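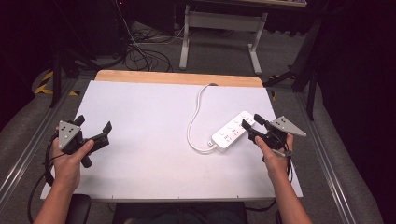

Getting the cords off the floor under a desk takes an evening, less if the desk is against a wall you can pull it away from. Do the planning on top first. Lay the strip down loose, at an angle if you like, the way the white one is on the white board, cord looped in a lazy S and heading for the back edge. Leave it like that while you work out what plugs in where. Then flip the plan upside down in your head and start screwing.

Search this site Go
Print this page | E-mail this page

Posted Mar 9, 2023 by Ylva Solberg

What you need

Power strip with keyhole slots on the back, or a pair of mounting brackets
Short wood screws. Check the desktop thickness first!!
Hook and loop ties, not zip ties
Masking tape, pen
Drill, small bit
Flashlight

Steps

1. Unplug everything. Everything, even the lamp. Shut the computer down properly before you do.

2. Label both ends of each cord with tape. Fold the tape over on itself like a flag. "Monitor", "lamp", "router" is enough.

3. Measure from the wall outlet to where the strip will hang. Mine needed a 6 foot cord and I had bought a shorter one. Back to the store. No chaining one strip into another to make up the distance – get the longer cord.

4. Rub a pencil over paper held against the keyhole slots. That's your template. Tape it under the desk, toward the back, and drill shallow. Put tape on the bit at the depth you want and stop when you get there.

5. Screws in, heads left out a little. Slide the strip on. Give it a good tug. If it wobbles, another half turn.

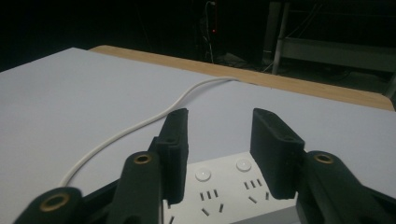 6. Big plugs go at the ends so they dont cover the neighbors. Then the rest.

7. Bundle the slack in flat loops and tie it loosely. A standing desk needs enough slack for full height, so raise it all the way before you tie anyting.

8. Run one cord only down the back leg to the wall. Ties every 13 inches looks neat and holds fine.

Don't

Space heater on the strip. No. Straight into the wall.
Staples through cords or anywhere near them.
Burying the strip in a closed box with a rug thrown over it.

Later on

Martti Saarinen wrote in to ask about glass desks. No screws obviously – a clamp-on tray along the back edge works, just pad the jaws. Haven't tried the stick-on kind.

I redo my labels every April, the tape gets grubby and half of them fall off. Vacuum back there while you're at it.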